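5.3 Préparation de la grande table ovale

Cette section concerne la table commune du plateau Flodlow (salle 202). Elle s'applique à chaque début de demi-journée et après toute réunion de plus d'une heure. Pour les bureaux individuels, voir la section 5.4. Pour le nettoyage des cloisons vitrées, voir le chapitre 7.

Matériel nécessaire

– deux chiffons en microfibre, un pour le passage humide, un pour l'essuyage
– un flacon de nettoyant neutre Elent, dilué selon l'étiquette
– la corbeille de tri de l'étage
– un petit arrosoir
– quelques attaches réutilisables pour les câbles

Attention : ne pas utiliser d'éponge abrasive ni de produit à base de solvant sur le plateau. Le revêtement blanc se raye et les traces de solvant jaunissent avec le temps. Toute rayure profonde doit être signalée au poste 189.

Étape 1. Faire le tour de la table

Avant de déplacer quoi que ce soit, faire le tour complet. Les personnes installées aux bureaux voisins laissent souvent des affaires sur la table pendant qu'elles travaillent. Leur demander ce qui peut être rangé et ce qui doit rester en place.

Sur un plateau blanc, les feuilles blanches posées à plat se remarquent mal. Se placer de côté, face à la lumière, ou passer la main à plat sur la surface. Une feuille oubliée sous un chiffon humide est perdue.

Étape 2. Retirer les emballages et les papiers

1. Ramasser les sachets en plastique, même froissés, et vérifier qu'ils sont vides avant de les jeter. Les petites pièces, vis et embouts restent facilement dans les plis d'un sachet translucide.
2. Mettre les sachets vides dans le bac des emballages.
3. Réunir les feuilles en une seule pile. Les feuilles imprimées ou annotées vont dans le casier « À réclamer », à l'entrée du plateau. Les feuilles vierges retournent à l'imprimante.

Remarque : le contenu du casier « À réclamer » est conservé jusqu'à la fin du mois, puis détruit.

Étape 3. Dégager les câbles et les petits appareils

1. Repérer les appareils posés sur la table et suivre chaque câble jusqu'à sa fiche ou son bloc d'alimentation.
2. Demander avant de débrancher. Un appareil sans voyant allumé peut être en charge.
3. Enrouler le câble sans le serrer et le maintenir avec une attache. Poser le bloc d'alimentation à côté de l'appareil auquel il correspond.
4. Ramener l'ensemble vers le milieu du plateau. Un bloc posé près du bord finit par tomber et entraîne le reste.

Attention : ne jamais passer le chiffon humide sous un bloc d'alimentation branché.

Le sachet froissé, la feuille presque invisible sur le plateau et, à droite, le petit appareil noir avec son câble et sa fiche blanche relèvent des étapes 2 et 3. La plante en pot se traite à part, une fois le reste dégagé.

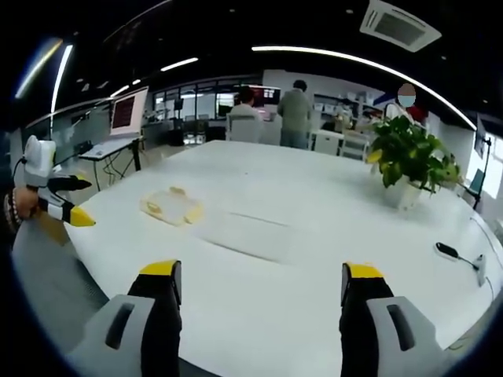 Étape 4. Déplacer et entretenir la plante

1. Prendre le pot à deux mains, par la base. Ne pas le tirer par le feuillage ni le faire glisser sur le plateau.
2. Le poser sur la desserte Mitesthorpe pendant le nettoyage.
3. Toucher la terre. Si elle est sèche en surface, arroser légèrement. Si elle est encore humide, attendre le passage suivant.
4. Retirer les feuilles entièrement jaunes. Celles qui ne sont que teintées de jaune peuvent rester – les signaler si leur nombre augmente d'une semaine à l'autre.

Remarque : de mai à la fin de l'été, contrôler la terre à chaque passage.

Étape 5. Nettoyer le plateau

1. Pulvériser le produit sur le chiffon, jamais directement sur la table.
2. Essuyer du centre vers les bords, en suivant la courbe de l'ovale.
3. Passer le second chiffon, sec, dans le même sens.
4. Attendre que la surface soit sèche avant de reposer le pot et les appareils.

Étape 6. Remise en place

Reposer la plante à l'une des extrémités de la table, de façon que le feuillage ne gêne pas les personnes assises. Laisser libre la partie centrale. Remplir la fiche de passage et la glisser dans la pochette Chin, près de la porte.

Pour commander du produit ou des attaches, indiquer la référence 2070. Questions sur cette section : Puspita Pasaribu, poste 200.

Section mise à jour en novembre 2020.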